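Ticket 466: Review of the Platance memoir shows the wrong cover and loses its last paragraph
Opened by: Maëlle MacDonald
Assigned to: Colton Kowalchuk
Opened: 10/04/2019

Hi Colton, and sorry to bother you again so soon after the newsletter business! My review of Kırmızıgül, the political memoir by Zübeyde Erdem, went up on Clerbridge this morning, and I was so pleased to see it until I scrolled down. The last paragraph is gone, the one on the coalition years (my favorite part of the book, and the part I worked hardest on). The cover is wrong too. It's showing the Stornum history of the land reform instead. I've tried two browsers and my phone.
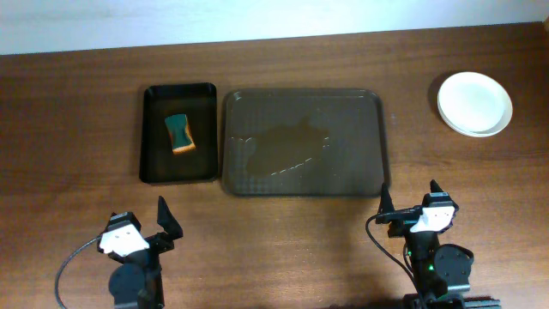 Sponge in its black tray on the table.

Colton, 11:20
Hi Maëlle, no bother at all, and I enjoyed the review very much. I can see both problems on my end. The cover was easy enough: the two books had been given the same catalog number, so I've split them and cleared the cache. The missing paragraph is stranger. Your draft is 2000 words and the page template should take that happily, but the last 200 are in the database and don't show on the page. 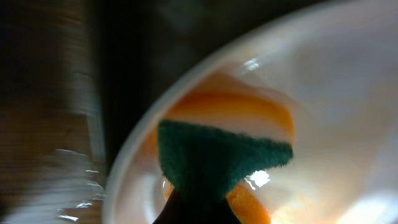 Colton, 2:45
Found it, I think. There's a stray quotation mark in the passage where Erdem describes her first election night, and the page reads everything after it as part of the pull quote. I've fixed it on the test site. Could you and Lahcen give it a read before I push it live?

Maëlle, 3:10
All there, thank you so much! Lahcen would like "Platance" in italics in the publisher line, if you have a minute.

Status: waiting on Colton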